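Last updated: 2/11/24

The Stockdale Sorting Table: gallery

Welcome to our little corner of the Stockdale hall! What began in June with one box of old phones has turned into a proper collection, and we love it. People drop off handsets, leads, cases and all the odd bits that live in the bottom drawer, and we spread everything out on the big pale table to see what we've got. The limit is up to 85 pieces a session, otherwise we'd still be there at midnight (we've tried).

The big table is easily our favourite bit of furniture. It has a lovely curved side, so a few of us can gather round without bumping elbows, and the light grey top makes dark phones really easy to spot. Small white plastic bits are another story! 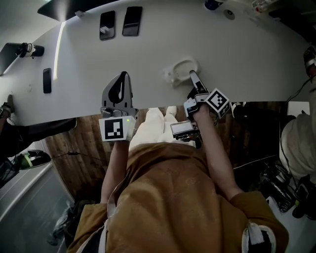
Three dark phones spread out on the left, and a translucent white oval ring just in front of the right gripper's jaw.

We do the phones first, always. Each one gets a wipe, a numbered sticker and a spot in a padded tray, and then it's on to the fiddly stuff. Rings, clips and stands go into the Mirel tubs, sorted by colour, and anything we can't put a name to goes in the mystery jar. The mystery jar is brilliant and I won't hear a word against it. It currently holds 26 objects, and regulars are very welcome to have a guess.

Chargers and cables have their own night over at Cemance, where there's more room to untangle them. If you've got a box at home, bring it along! Please take out your SIM and memory cards first, and pop any swollen batteries in the separate bin at the front door.

Contact us | © 2024 Stockdale Sorting Table | Back to top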